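Subject: Re: [linen-swap] Sheets that won't stay put, and is linen worth it?
Date: 04/08/2021

Hi all,

Oh, I have been waiting for someone to ask this! Quoting the bit I'm answering so people on the digest can follow along:

> We're redoing the back bedroom before my in-laws come to stay and I'm
> stuck on sheets. The fitted ones we have pop off at one corner every
> single night. I've read that flat sheets tucked in properly do better,
> but I've never had the knack. Also, is linen really so much nicer than
> cotton, or is that just people justifying the price? The mattress is
> on the thick side and the room gets sun until evening.
>
> Any advice welcome, including "stop fussing."

I won't tell you to stop fussing. Fussing over sheets is one of my favorite things!

First, the popping corner. Get a tape measure and check the depth of your mattress with any topper on it, then look at the pocket depth on the package of your next fitted sheet. I went years without doing this. My mattress is 30 cm deep and I had been buying sheets cut for 25, so of course they crept up every time I rolled over. You want the pocket to be deeper than the mattress with enough left to go well underneath. And wash before you judge, especially cotton, which can pull in quite a bit the first couple of times.

If only one corner goes, try turning the sheet end for end. Mine had one seam that was sewn a touch tighter than the rest, and moving it to the foot on the wall side fixed it for months.

Now flat sheets. I switched over in March and I'm a complete convert – I didn't expect to be, I thought it would be one more chore. The trick is the corner. Tuck in the foot of the sheet first. Pick up the side edge about a forearm's length from the corner and lay it up on top of the bed so it makes a slanted fold. Tuck in what's hanging, bring the folded part back down, and tuck that too. Pull it snug as you go. Your first few will look like a badly wrapped present, and then one morning your hands just know it. 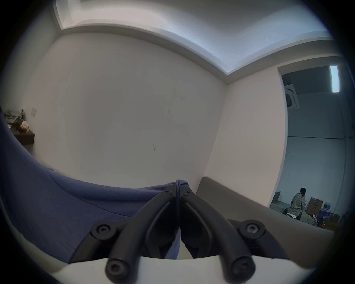

Black gripper fingers, with the tips nearly together.

Do leave yourself plenty of cloth to tuck. A flat sheet that just reaches the bottom of the mattress on both sides will be out by midnight. I buy one size up for the guest bed and have never regretted it.

On linen: yes, I think it's lovely, and no, I don't think you need it. What it does well is a sunny room like yours. It feels cool when you get in and it doesn't cling. It also looks fine wrinkled, so you can skip the iron. What it does badly is the first few weeks. Mine was scratchy enough that I nearly sent it back. After maybe ten washes it was a different sheet altogether, and now I fight for it when it's laundry day.

My set came from Taşdemir and I paid 59 for the flat sheet on its own, which made me gulp. I've also had a cotton one from the Rorham outlet for 20 that is still going strong, plain weave, nothing fancy, and it's the one I'd put on for in-laws without a second thought.
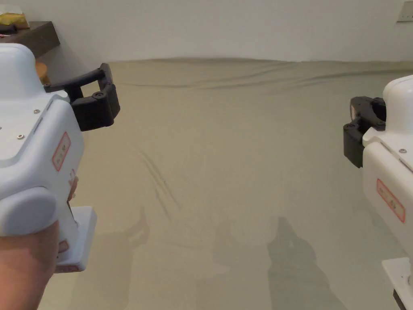 Color is where I get carried away. Please don't do bright white in a room with evening sun! It glares, and every speck shows. Soft, slightly muddy colors are so much kinder – oatmeal, sage, that gray that can't decide if it's green. They also go with whatever blanket you happen to own. If you want something dark, keep it for pillowcases or a throw, and wash it alone at first. I learned that with a navy pillowcase and a whole load of what used to be cream.

A few washing notes, as somebody always asks me off-list. Warm water, not hot. Skip the fabric softener, it leaves a coating and the sheets stop soaking things up. Don't stuff the machine. Shake each sheet out hard before you hang it and fold it while it still has a hint of damp at the hems, then let it finish over a chair.

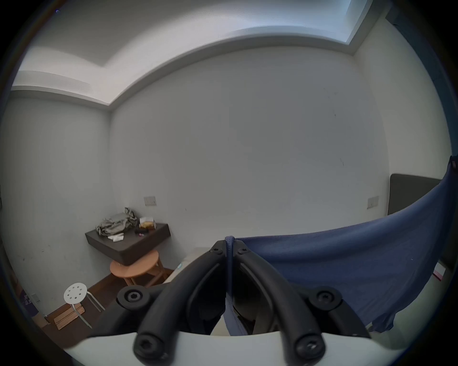

For storing, fold the set and slide it inside one of its own pillowcases. One bundle, one bed, and you never have to dig through the closet for the match.

Oh, and for anyone going to the Tirnside market, the Trosus stall usually has a bin of remnants and odd sheets under the table. Ask, they don't always pull it out. I got a double there that only needed its hem restitched, and the cloth is better than anything I've bought new.

Let us know what you pick, and how the corners turn out!

Happy tucking,
your list member with the overfull linen closet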